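四、在床上叠衣服

先说好,这一节是我自己试出来的办法,跟说明书正本里那一页不太一样。正本写得很规矩,我照着做了两回,叠出来的上衣还是塞不进 Grusari 收纳盒,只好自己琢磨了一套。你手上要是还没把盒子搭起来,先翻回第三节,盒子没立好就别急着叠(我就是这么干的,叠好的衣服在椅子上堆了一晚上,第二天全塌了)。

开始之前

床铺平。床单有褶子的话用手往四边捋一捋,被子枕头统统挪走,腾出的地方至少要能摊开一件长袖。我喜欢在床上叠,桌子太窄,袖子老往下掉,地板又蹲得我腰疼。

刚收回来的衣服先摸一摸领口和腋下,这两个地方最容易没干透。只要有一点潮就再晾晾,别心存侥幸!

步骤

1. 从那堆衣服里一次只拿一件。捏住一个角往上提,让布自己垂下来,先看清楚哪边是领子、哪边是下摆。别整团抱起来抖,越抖越乱,我试过。

2. 提起来之后慢慢放低,让下摆先碰到床,再把上半截顺势铺开。这样放下去,布会比直接扔下去平整很多。
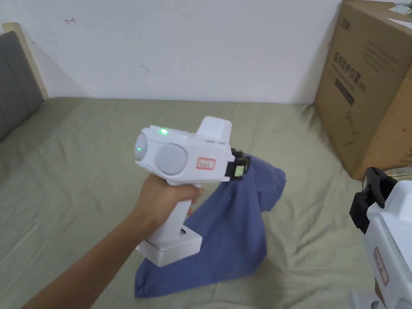 3. 正面朝下,把两只袖子往外拉直。薄棉布的衣服到这一步多半还是皱的,没关系,用手掌从中间往两边推,推两三下就好了。下摆要是卷边,用指头翻出来压一压,现在不管它,叠完它会硬邦邦地鼓在盒子里。

4. 左边往中间折,折到领口边上;袖子再顺着折线往下放。右边也一样。两边折完应该是一个长条,宽度比盒子的内宽略窄一点。我头几件都折宽了,立进去以后边角全翘着,又拿出来重来。

5. 从下摆往上折三分之一,再折一次,到领口收住。立在床上试试,能站住就算合格。站不住一般是里面裹了空气,拍一拍再试。

6. 竖着放进盒子,折边朝上。颜色深的放后排,浅的放前排,早上迷迷糊糊找衣服的时候特别省事。

注意

衬衫要先扣扣子,最上面一颗和中间一颗扣上就够了。全扣太费时间,一颗不扣的话,前襟会自己滑开,折到一半就歪了。

毛衣别照这个办法竖着放!我有一件 Bonano 的毛衣,三月份竖着塞进去,再拿出来的时候肩膀那里多了一道很深的折痕,蒸了好久才下去。毛衣平放,放最底下那层。

盒子别塞太满。手能轻松插进两件衣服中间就刚好,再多就该另开一盒了。

几个老有人问的

床单会不会掉毛粘到衣服上?新床单会,洗过几次就好多了。实在介意就先铺一条大浴巾,只是浴巾表面涩,推平的时候布会跟着跑,要一只手按住领口。

一定要用 Grusari 的盒子吗?不用。Maite Escobar 用的是 Dinau 的布盒,软一点,没装满的时候会往里倒,她在侧面插了一块硬纸板,效果也不错。鞋盒也行,就是矮,厚一点的衣服会冒头。

T恤也按这个步骤?可以,跳过拉袖子那一下,短袖直接折进去。带大片印花的我会让印花留在外面那一面,一眼就认得出来。

要多久?看你那堆有多高。我上个月把整个衣柜都倒出来,连袜子一共161件,叠了几乎39分钟才把上衣这部分弄完,剩下的分两个晚上做的。边听广播边叠,倒也不闷。

裤子的叠法放在第五节,步骤少一些,但是裤腰那里有个地方容易折反,看之前先把裤兜掏干净。

(本节更新于7月19日,补了毛衣那一条。)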